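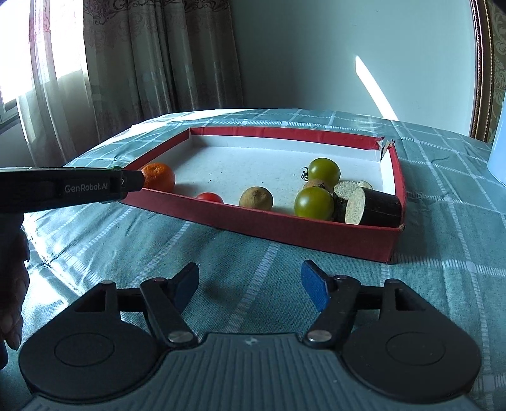
4.2 The second life of the lid

Produce in the households we visited was seldom kept in anything sold for keeping produce. Of the 44 kitchens in the Clallach and Akomcombe sample, most owned a fruit bowl, and most of the fruit bowls held keys, batteries and the sort of post that has a window in it. The fruit lived elsewhere, usually in a shallow tray that had begun its career as part of some other object. The tray in Figure 3 is typical of the group we came to call the retained lids: red outside, white inside, low enough to see over, and torn open at one back corner without any loss of office. It holds an orange citrus fruit, tomatoes both red and green, and brown fruit of the kiwi sort, and it stands on a checked tablecloth of a teal green that several of our households would have called blue and defended as such. We class it as a lid on grounds of shape alone, and a reader who prefers to see the bottom half of a box is welcome to do so.

Figure 3. Open cardboard tray with mixed produce on a table. Torn corner at back right; specks of debris on the tray floor.

The earlier literature on domestic storage, such as it is, treats containers of this kind as a failure of provision. The household lacks the proper item and makes do. Our interviews gave this view very little comfort. When we asked why a tray was in use, the commonest answer was that it was the tray. Pressed further, people pointed out that it was flat, that it was already there, and that the tomatoes were in it. One respondent in Akomcombe had been given a tiered wire stand two Christmases running and kept both of them in the loft, assembled. Another told us she would get something nicer when the box wore out, and then put the age of the box at nine years.

Wear turned out to be a poor guide to replacement. We had expected, and said so with some confidence in the pilot report, that a torn corner would end a tray's working life. Corners were in fact the first thing to go in almost every case, generally through being lifted one-handed while the other hand held a kettle, and their going made no difference to anybody. A tray with one open corner still holds fruit, provided the fruit is large in comparison with the gap. Householders knew this without having thought about it. Onions and citrus were allowed near a breach; cherry tomatoes, in the few homes that had them, were put somewhere else after what was plainly a single bad experience. What did end a tray was damp. A soft plum forgotten for a week could finish in an afternoon what years of handling had not.

4.3 Mixing, and the matter of the green tomato

The contents of the trays were mixed to a degree that would distress a greengrocer. Our coding scheme, drawn up in an office in Skuvimcombe by people who had evidently never been hungry, began with separate headings for fruit, salad and vegetables. It survived until the second kitchen. We replaced it with a scheme based on what the household said it was waiting for, and this proved far more useful. Produce in a tray is either ready or it is being given time, and the two are kept side by side so that somebody will notice when the one becomes the other.

Green tomatoes are the clearest case. In every home where we found them we asked whether they were meant to be green, and the question was not always well received. Some were waiting to redden and had been put in company for the purpose. (The belief that a ripe neighbour brings on an unripe one was held almost everywhere, though the neighbour nominated varied from a banana to a red tomato to, in one Clallach kitchen, an especially trusted apple.) Others were destined for chutney, a plan which in our follow-up calls had nearly always been put off until Sunday. A tray such as that in Figure 3, where red and green are both present, can be read either way, and we have learnt to leave the reading to the owner.

Kiwis raised a different problem. They were the item most often described as still hard and, on the next visit, as past it. We were unable to find a household that had met one in between.

4.4 Debris

A word is needed on the specks. The floors of the trays gathered small dark bits which we recorded under a single heading, having failed to agree on any others. Bowls were washed now and then. Card cannot be, and the accepted method was to tip the tray over the sink, or out of the back door, at a moment when it happened to be empty. Since the tray was refilled before it had emptied, the moment seldom came. The Noh storage diary, which our households completed through May, gave a box to tick for each cleaning of the main produce container. It was ticked twice in all, both times by the same household, and the second tick was later withdrawn.

We do not take this as neglect. The same kitchens had wiped worktops and, in several cases, ironed tablecloths. The tray simply fell outside the set of things that get cleaned - it counted as packaging, and packaging is on its way out, even when it has been on its way out for nine years. Section 5 returns to this point in connection with the drawer of carrier bags.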